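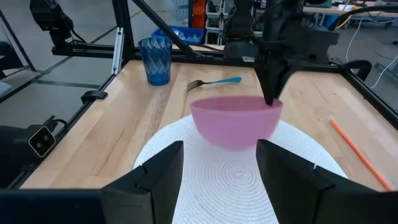 Cahier de labo – fer et légumineuses, jeudi

Repris la série lentilles depuis le début. Le lot de la semaine dernière sortait des teneurs en fer dignes d'un clou, et après deux heures de soupçons croisés Mirela a retrouvé le coupable : la spatule du tiroir du bas, celle qui rouille. Jetée. Requiem bref.

Protocole inchangé sinon. 50 g de lentilles sèches par essai, trempage 12 h, eau déminéralisée, cuisson à couvert. Trois essais : nature, avec jus de citron, avec thé noir. Le thé est là pour faire le méchant, il le fait très bien.

8 h 40 : égouttage. Le lot citron sent bon, le lot thé sent la salle d'attente.

10 h 15 : digestion in vitro lancée. Le bain Cukavlow affiche 37 °C et le thermomètre de contrôle 35. J'ai cru le thermomètre. À étalonner avant lundi, Saulius a promis, je note qu'il a promis. 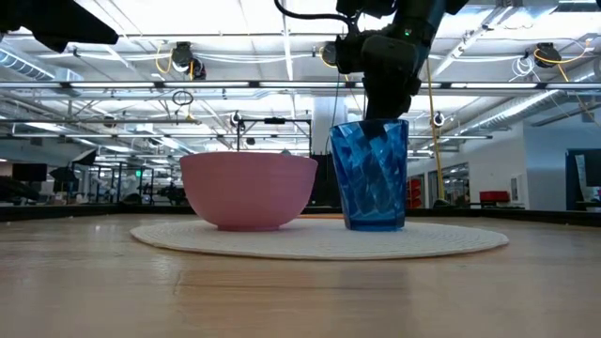
Sur la fraction soluble, le citron passe devant, nature au milieu, thé loin derrière. Rien qui fera trembler les manuels. Par contre l'écart entre réplicats du lot nature est trop grand pour que j'ose tracer une barre d'erreur en public. Je penche pour un broyage inégal : l'échantillon 382 avait encore des morceaux qu'on aurait pu servir en salade.

Reinaldo voudrait ajouter un essai aux épinards « parce que les gens vont demander ». Les gens demandent depuis Popeye. D'accord pour un seul lot, surgelé, et c'est lui qui lave le mixeur.
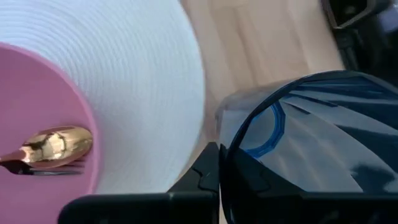
Photo : Kelly Medeiros / atelier Brivby

À faire :
rebroyer 382 et refaire les réplicats nature
commander des spatules en plastique
relancer Neves pour les filtres (troisième fois)
demander à Efraín s'il garde le café dans son plan d'essais ou si le thé suffit à gâcher le repas

16 h 50 : tubes au froid, étiquetés des deux côtés. Lecture demain matin.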